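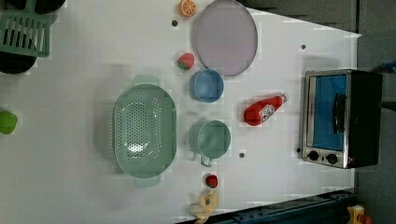 The practice table at Cillivia, with toy food, a colander and a toaster oven.

Friederike Kettler has spent most of the winter trying to get a machine to clear up a kitchen. Asked whether it can do so yet, she takes a while to answer.

"It can do bits of it," she says. "It can pick up a cup and put it on a plate. If you ask me whether it can clear up after your tea, then no."

Kettler runs the household work at Cillivia, where the team is 18 strong. Their programme, called Planer, is given a written chore and has to split it into small moves. Putting the strawberry in the colander is one chore. Opening the toaster oven is another, and a much harder one.

"The door wants to be pulled along a curve," says her colleague Sherif Ait Ali. "You do that without thinking. The arm pulls straight, the whole oven slides towards it and then we stop and put everything back."

In January they ran 540 attempts on one list of chores. Ait Ali would not give a single score for the lot, as he says the easy ones flatter the result. Fruit went well. Mugs depended on which way the handle pointed. The ketchup bottle was fine lying down, but standing it up again took a fortnight of work.

Why toy food? "Real strawberries get squashed," says Kettler. "And you would have to buy them again every morning."

She is more hopeful about shops than homes. Gerd Grube, who manages the stockroom at Ehlers, has asked her whether an arm could unpack mixed crates overnight. His staff handled 1,514 of them last year. Kettler told him to ask again when the arm can cope with things it has not met before.

Grube was not put out. "I don't need it to be quick," he says. "It has all night. I need it not to drop jars."

Ait Ali does not have one at home and would not want one at present. He has timed himself clearing the same table by hand, and it took 26 seconds. He prefers not to say how long the arm needs.

The next thing on their list is the dish rack.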